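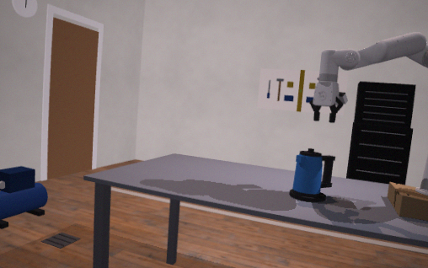
The Ketora would not go into third gear when it was cold, and my father had driven it like this for nine years, from second directly to fourth, with a small prayer between. When he died, the car came to me together with a debt for its parking place. I took it to the Sjögren garage in the lower part of Nerklow, where he had always taken it, and I was told to wait inside. The blue compressor stood low by the wall, the round clock hung above the level of the door, and on the long gray table there was a blue kettle next to an open cardboard box. I did not know if I was allowed to make tea. I stood with the keys in my hand and practiced the sentence I had prepared, which was, "I want to sell it, but I want to sell it in order."

The owner of the garage was a broad woman with reading glasses pushed up in her hair. She listened to my sentence and asked me to say it again.

"In working order," she corrected me. "You mean that the third gear should work."

"Yes. Third gear, and the heater."

"The heater works. You must turn it to cold and then hit here." She went out to the car, opened the door and showed me the place, left of the radio, where the plastic was shiny. I had always thought my father hit it from anger.

She drove it once around the block with me in the passenger seat. I had sat in this seat since I was a student, and I had never seen a person other than my father behind the wheel. She drove much better than he did. The car was quiet with her. She went from second to third with two fingers, slowly, and it went in.

"So it is not broken," I said.

"It is worn. If you wait a little in neutral and let the engine come down, it takes it. He knew that. I told him every spring."

"He never used third."

"He was in a hurry," she said.

This was strange to hear. My father was a man who arrived at the station one hour before the train and read the timetable for other trains. In a car he was maybe different, or maybe with her he was different. I looked at her hands on the wheel and I did not ask.

She said that the repair would be 400 for the parts and that she would write the hours separately. I could sell the car as it was for perhaps the double of that. I am not good in arithmetic when I am sad, but even I could see that it was not a good business. I said I would think. She gave me a folder from the metal cabinet, a thick one with a rubber band, and said that it belonged with the car and a buyer would like it.

I read the folder in the evening at the kitchen table, with the window open toward the tram. My father had kept a paper for every time the car was at the garage, and she had kept the copies, and somebody had put both sets together. There were oil changes and brake pads and one new windshield. There was a letter from Zumell, the company that built the car, where they answered a complaint about the seat fabric in very polite words and gave him nothing. In the back I found pages from a school notebook, with squares, in his handwriting. He had written down every trip.

I do not mean the long trips. I mean all of them. The bakery. The bakery and back. My apartment, when I moved there, with the number of boxes. The dentist, with a small drawing of a tooth. Beside each trip he wrote the kilometers, and then in the last column one word, usually "good" and sometimes "rain."

On one page there was a trip of 1053 kilometers. It took two days in October, and it was the year when I was abroad and did not answer the telephone. I knew the distance before I looked at the name of the place. It is the distance from Nerklow to the street where I lived then. On the next line there were the same kilometers in the other direction. In the last column he had written "good" for the first one and "rain" for the second.

He had never come to my door. I would remember this. I went through that whole year in my head, the way you search in a coat, and there was no visit in it.

The next morning I was at the garage before it opened. I sat in the Ketora outside and hit the plastic left of the radio, and the heater started, and the windows became clear from the bottom up. When the owner came with her bicycle she saw me and did not look surprised. She opened the gate and waved me in as one waves in a truck.

"You read it," she said.

"Did he talk to you about the long drive?"

She took time to hang up her coat. Then she told me that before this trip he had asked her to look at everything, the belts, the tires, the battery, and that he had stood next to her the entire afternoon and handed her tools she did not need. He told her he was going to see his child. After the trip he came for the oil. She asked him how it was and he said the road was good, there was a long part through a forest without any trucks, and the parking there was very expensive.

"That is all?"

"He said also that you had yellow curtains."

I had yellow curtains. They were in the apartment when I came and I hated them. You could see them only from the other side of the street, where there was a row of parking places and a chestnut tree. Often in the evening I stood in that window and smoked, and I looked at the cars without looking.

I asked her how long he could have stayed there. She said she repaired cars and could not know it. Then she was sorry for the tone, I think, and she added that the tank was nearly full when he came back to her, so he must have filled it in Nerklow before he came, and that he had washed the car. He had never washed it before he brought it to her. It had irritated her always, to work under that mud.

We did the gearbox together. This is not completely true. She did the gearbox and I handed her tools. She told me the price of the parts was the same but the hours would be less if I came every day and kept the floor clean, and so I came for a week after my work, in old trousers. I learned the word for the ring that was worn. It was a small yellow ring with teeth, and it weighed nothing, and I put it in my pocket, where it made a spot of oil that did not go out.

During this week a man telephoned about the car. He had seen my advertisement and he asked good questions. He wanted to know the year, the rust, the number of owners. I said one owner. Then I corrected myself and said two, and he became suspicious, and I had to explain that the second one was me.

"So you drive it also," he said.

"Not yet," I said.

He offered a price that was fair and I promised to call him. I wrote his number on the back of the Zumell letter about the seat fabric.

When the car was ready, the owner of the garage put the keys on the roof and went to write the bill. I drove out alone. It was after six in the evening and there was a line at the bridge, so I had a lot of time for first and second. After the bridge the road goes up along the river and becomes empty. I waited a little in neutral and let the engine come down, although with the new ring it was not necessary anymore. The car went into third. I stayed in third for the whole hill. It is a good gear. It makes a sound lower than second, like someone who agrees with you from another room, and I had never heard it from that car in my life.

At the top there is a place where people stop to look at the town. I turned there and stopped too. The small counter for the trip stood at 45. My father had the habit of setting it to zero only when he filled the tank, so most of these kilometers were his. Under it the big counter went on with its own number, which ended in 666, and I thought he would have driven once more around the block only to get rid of that. He did not like such things. He also did not like to begin a trip on the thirteenth.

I took out the notebook pages. There was still half a page free. I had only a pencil from the garage, thick and flat, for marking metal, and my letters came out too big for the squares. I wrote the hill and the kilometers. For the last column I had to think for some time. A bus came, let out two girls with a dog, and left again.

Then it started to get dark and I needed the lights, and I did not know where he had the switch for them. I looked on the left of the wheel and on the right. I found the rear wiper, and the fog light, and the lever for the hood, which jumped open a little in front of me with a loud noise. I got out to close it. You have to let it fall from a certain height, not too high. It took me three times.

On the way down I called the man from the advertisement out of my head, I mean I practiced what I would say to him. I said it in third gear, twice, and the second time it was shorter.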